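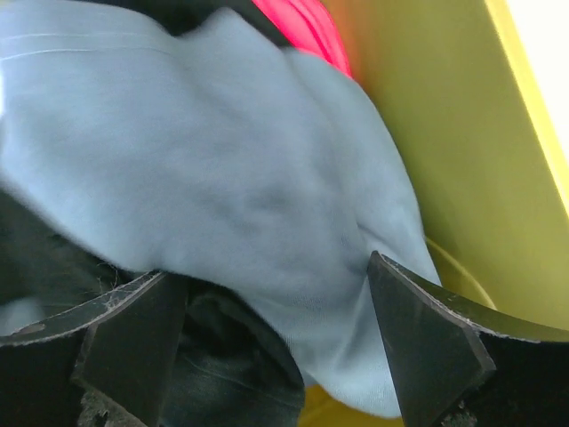

According to Svenja Widmer, the hardest questions in the first Mandetora release were the ones where two annotators marked different spans and both were right. Most of the work in this call comes from that remark.

Call for annotators: Mandetora, second release

Comura is looking for paid annotators for a reading comprehension dataset in German and English. The source texts are public notices and short manuals collected in Hollenstein and Illeck.

Tasks
Write questions on a given paragraph and mark the shortest span that answers each one.
Check spans marked by another annotator. Disagreements go to a third reader.
Flag paragraphs with broken encoding or missing sentences.

Workload
Each annotator receives 545 paragraphs in batches. The complete set contains 2,000 paragraphs in each language. Expect 15 hours per week for two months. All work is remote and uses a browser tool.

Requirements
Native or near-native German and good written English. Experience with span annotation is useful but not required. Programming is not needed.

To apply, complete the trial batch on the Mandetora project page and submit the exported JSON file with a short resume. Applications close on 26 February 2018. Trial batches with missing spans will not be scored.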